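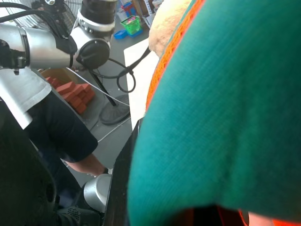

4. Alte Fotos hochladen und verorten

Dieser Abschnitt gilt für das Stadtbildarchiv Brekavo, Bereich Nernovton. Sie brauchen ein Benutzerkonto, ein Foto und eine ungefähre Vorstellung davon, wo Ihr Großvater beim Knipsen gestanden hat.

4.1 Scannen Sie den Abzug mit 24 Bit Farbtiefe, auch wenn er schwarz-weiß ist. Die Rückseite bitte ebenfalls; dort steht meistens das Interessantere.

4.2 Wählen Sie »Neues Objekt«. Das System vergibt eine Nummer, etwa 2752. Schreiben Sie sie mit Bleistift auf die Hülle — nicht auf das Foto.

4.3 Setzen Sie den Standort auf der Karte. Abgerissene Gebäude finden Sie in der Ebene »Verschwunden«. Die alte Molkerei Whitlock liegt dort unter dem heutigen Parkdeck, wie so vieles.

4.4 Tragen Sie das Jahrzehnt ein. »Früher« wird vom Feld nicht angenommen.

4.5 Klicken Sie auf »Speichern«. Nach 30 Minuten ohne Eingabe meldet Cleva Sie ab und vergisst alles.

Hinweis: Der Titel darf 30 Zeichen lang sein. »Tante Hedwig vor dem Kino, das später ein Möbelhaus war« gehört ins Feld Beschreibung.

Achtung: »Ersetzen« überschreibt die vorhandene Aufnahme ohne Rückfrage. Ludivine Brunet stellt Gelöschtes bis Ende Juni wieder her, danach niemand mehr.

Streitfälle zu Straßennamen bitte an Ashton Nepia, mit Quelle.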